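The pen drawer, the good bench and a very happy October

If you've been in to Stesden lately you'll know I've become a bit of a bore about pens. I can't help it! What began as a quick clean-out of the stationery drawer has turned into the most enjoyable thing I've done in the studio all year, and a few of you have asked me to write it up properly, so I'm taking over this spot in the newsletter.

First, the drawer. It had everything in it. Dried-up markers, rulers with the first centimetre worn off, a stapler nobody would own up to, and underneath it all a lovely lot of older writing things that had been sitting there since the Rallis Street days. I tipped the whole lot onto an old towel and tested every single one on the back of a 2019 calendar. The final tally was 409 pens, pencils and markers, and 205 of them still worked. I was thrilled with that – I'd have guessed far fewer.

The dead ones have gone off for recycling. The working ones are now sorted by colour (and then by thickness, because I got carried away) in the tall jars beside the sink. Please put things back in the right jar. I know it's fussy, but it takes no longer than putting them back in the wrong one, and it looks so cheerful when you walk in.

My favourites are the clear pens and the glass ones. I have a real weakness for anything see-through that you can write with. They catch the light in a way a plain barrel never does, and they show up beautifully on a dark or greyish surface, so I've been trying them on different backgrounds whenever I get the chance. The marble-patterned top is the winner by a long way. It's grey with faint white and rusty veins, and a slim, glassy shape over it looks like something from a much fancier establishment than ours.
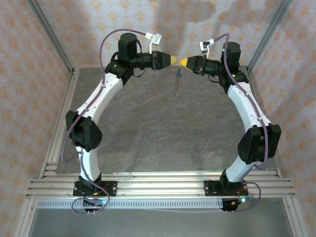 Looking after clear and glass pens

A few people have taken up dip pens since the winter sessions and are nervous about the glass ones. Don't be! They're tougher than they look as long as you treat the tip gently. What works for me:

Rinse in lukewarm water straight after you finish, and swish it about. Don't scrub the grooves.

Dry with a soft cotton cloth. Paper towel leaves fluff, and fluff ends up in your next capital letter.

Lay the pen down in a rest or on a folded cloth. A round barrel will roll off a hard benchtop the moment you turn around – I've lost one that way and I'm still sad about it.

Never rest the tip on the bottom of the ink jar. Dip to just above the grooves, then touch it to the rim to let the extra run off.

For inks, I've been using the Konden blue-black and I love it. It's a good, honest colour and it rinses out in seconds. The Orix brown is gorgeous too, but it takes more water, so allow yourself an extra minute at the sink.

Pen afternoons are back in November, and there are 7 places at each one. Bring paper you like, the smoother the better, and an old mug for rinse water. Everything else is in the jars, and if you've got a clear pen at home that you never use, please bring it along so we can all have a turn.

Stesden Studio News, 20 Oct 2026 | Contact us | © Stesden Studio | Back to top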